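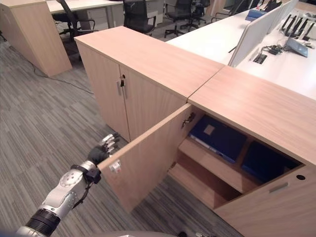

Unit 4: Retention and disposal of paper records

Course tutor: Wakana Yoshida
Set reading: Marín, chapter on appraisal

4.1 Terms

A record is any document kept as evidence of a decision, payment or agreement. A copy is a duplicate held for convenience. The two are treated differently: records are kept for a stated period, and copies may be destroyed once they are no longer in use. Drafts count as copies unless they show a change that was later disputed.

The retention period is the length of time a record must be kept. It runs from a trigger, which may be the date of creation, the end of the financial year or the closing of a file. Students often lose marks by giving a period without its trigger. "Six years" is incomplete. "Six years from closure" is a rule.

4.2 Series and schedules

Records are scheduled by series, never one by one. A series is a group of records made by the same activity and filed in the same order. In the Pillura exercise the estate office holds 4,000 folders, and these reduce to a schedule of 100 lines. Each line gives the series title, the trigger, the period, the final action and the post responsible.

Name a post and leave out the person. People move on and schedules are seldom updated when they do.

4.3 Storage

Active files stay near the desk where they are used. Semi-active files go to a lockable cupboard or a records room. Keys are signed out, and the key register is itself a series with its own line in the schedule. Shelves are labelled by series code and year. Do not put a person's name or a case title on the outside of a box — the label can be read by anyone passing.

Paper keeps best in a steady climate. Swings in humidity do more harm than a constant reading slightly outside the advised range. Leave a gap between the boxes and any outside wall.

4.4 Disposal

Final action is one of three: destroy, review or transfer to the archive. Destruction needs a signed list made beforehand, showing series code, date range and number of boxes. The list is kept permanently. A legal hold stops all disposal in the series it covers, including copies.

4.5 Exercise

Read the Flernen case (folder 634 in the course pack) and draft schedule lines for the tenancy files, the repair orders and the visitor book. State the trigger for each. Drafts go to Giang Kiều before the September session.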